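Field Evaluation Technician, Room Turnover (Contract)

Marnero
Location: on site, with some remote annotation work
Term: fixed, 20 weeks
Hours: 25 per week, starting in July
Reports to: Ratih Ong, Evaluation Lead

About the work

Marnero tests service robots for hotels, student housing and short-stay operators before they commit to a purchase or lease. We do not build robots. Our clients send us a unit and a list of tasks, and we return a report with completion rates, intervention logs and a maintenance estimate.

The current contract covers Stamero, a two-arm mobile unit offered as a monthly service for guest room turnover. The service package includes the base unit, two grippers, a charging dock and the Unum task software. The operator pays per room, and the supplier handles remote support. Our client wants to know how much of a standard turnover the unit can complete without a person stepping in, and what it costs when a person does.

We are hiring one technician to run the litter pickup and soft furnishing trials.

The trial rooms

Trials take place in furnished rooms at our Tarigan site. Each room is set before a run according to a layout card, which specifies the furniture, the state of the bedding and the items left on the floor or seating. There are 16 layout cards in the litter pickup set. Cards differ in item type, spacing and distance to the bin.

Packaging is the main source of difficulty. Rigid items such as bottles are usually detected early. Clear film on carpet is harder, both to detect and to grip, and crumpled paper changes shape when the fingers close on it. Items close to a furniture base are scored separately, as are items resting on upholstery, where the unit has to separate the object from the fabric under it. 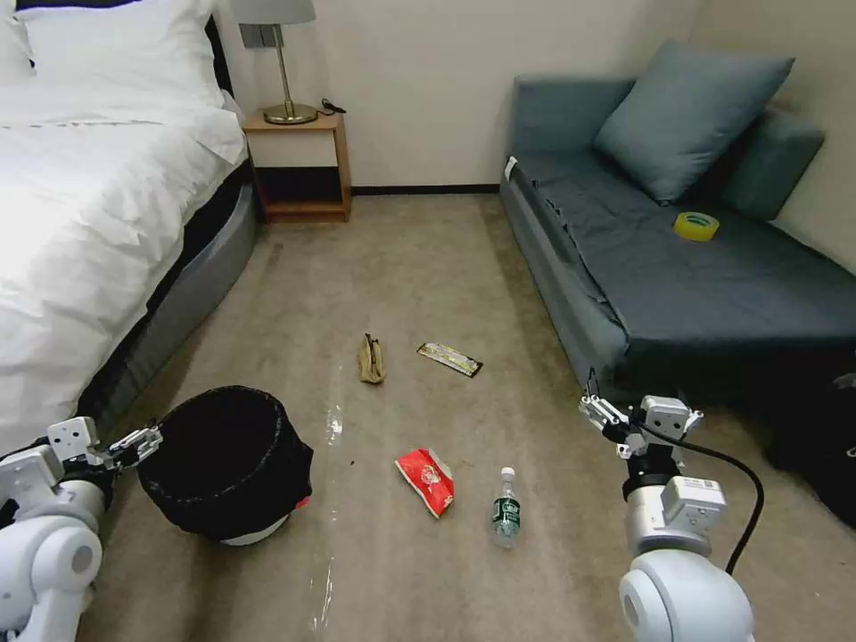
Duties

Set the room to the layout card before each run and confirm placement against the reference sheet.

Start the task in Unum, observe the full run from the marked position and keep one hand free for the stop control.

Log every intervention with a time, a cause code and a short note. Cause codes are listed in the technician manual. If no code fits, use the open code and describe the event in one or two sentences.

Record dropped items, missed items and items released outside the bin. A wrapper that catches on the bin liner and falls back to the floor counts as a drop.

Check gripper fingers, cables and joint covers at the start and end of each shift. Report wear or loose parts before the next run. Do not repair the unit unless the supplier's support desk has opened a ticket.

Review recorded runs and correct the automatic event labels. Expect to spend a quarter of your hours on this. It can be done from home.

Attend the weekly review on Tuesday at 10 a.m. Technicians present their own logs.

Requirements

Experience in a test lab, a repair shop, hotel housekeeping or a similar setting where you followed a written procedure and kept records.

Ability to kneel, bend and reset a room many times in a shift. The heaviest item you will move alone is a sofa cushion. The unit is moved under its own power or by two people.

Clear written English. The intervention notes go into the client report with light editing only.

Comfort with spreadsheets and basic file handling. You will not be asked to write code.

Useful but not required

Prior work with robot arms, mobile bases or teleoperation equipment.

Familiarity with inspection checklists used in hotels. The unit is scored against one, and a technician who has worked to such a list will see missed items faster.

A second language spoken well enough to test the Unum voice prompts.

Training

The first two weeks are paid training at the full rate. You will complete the supplier's operator course, shadow an existing technician and then run supervised trials. Sign-off requires 74 correctly logged runs. Runs with a missing cause code or a placement error do not count toward the total — most people need a few extra shifts, and these are paid as well.

Safety

The unit runs at reduced speed whenever a person is in the room. Long hair is tied back and lanyards are removed before entry. No one crosses the floor marking while an arm is moving, including to pick up a dropped item. Technicians have full authority to stop any run, and a stopped run is never held against the person who stopped it.

Pay and conditions

Hourly rate according to experience, stated in writing before the interview. Paid breaks, work shoes and knee pads are provided. Evening shifts are available but not required. The contract may be extended if the client adds the bathroom task set, which is under discussion.

How to apply

Send a resume and a one-page sample of a procedure, log or checklist you have written. Remove any confidential content first. A cover letter is optional and will be read if it is short.

Address applications to Ratih Ong through the form on the Marnero careers page, with "Room Turnover" in the subject field. Shortlisted applicants will be invited for a two-hour paid visit, which includes setting one room from a layout card and logging a single run.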